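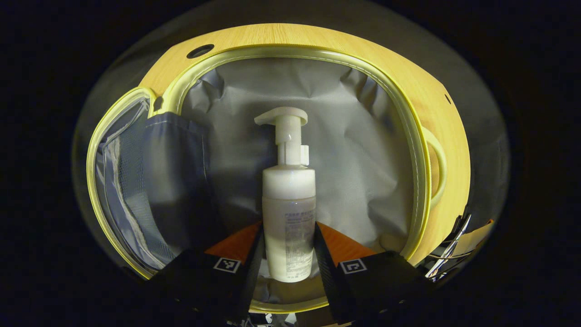

Aneck Foaming Hand Wash, Refill Size

Back in stock. Unscented and light citrus, both the same price.

Mild everyday wash for kitchens, workshops, classrooms, shop washrooms. Comes ready to use, so no mixing. Fits any foam pump with a standard neck, our own empties included (sold seperately, see Bottles & Pumps).

Size: 5 liter jug, screw cap, carry handle
Color: clear
Scent: none, or light citrus
Item no.: 638
Shelf life: see base of jug

Please read before ordering. Foaming wash is thin, nearly as thin as water. Do not put it in a regular lotion pump, it'll squirt. And regular thick soap in a foam pump will clog it. We get calls about this every week.

Filling
Unscrew pump, rinse the bottle, fill to just under the shoulder. Leave some air at the top or you get drips instead of foam. Pump a few times to prime. If the foam comes out weak, run warm water through the pump head and try again.

Shipping
Orders in by noon go out same day from Fumberg. Jugs ship upright, 2 to a box. Pallet orders, call first. Galar customers can pick up at the side door, ring the bell and wait, it takes us a minute to get down there. No Saturday pickup until November.

Returns
14 days, unopened only. Leaking jug? Send a photo and the order number, keep the jug, we'll replace it.

What customers say

"Switched the whole salon over. Hands are less dry by the end of the day and the citrus is faint, which I like. Cap was on very tight tho." Osvaldo Lo Presti

"Good soap. Would buy a smaller jug if you made one, this one is heavy to pour from when full." Sławomir Baran

Smaller jug is on the list, no date yet. There's a pouring spout that fits the big one, item 9 on the accessories page.

Goes with
Stępień wall bracket, single or double
Spare foam pump heads, white
Paper towels, folded
Blank lables, waterproof

Questions on bulk pricing, use the contact form and put the item number in the subject line. Phones are busy in the mornings, afternoons are better.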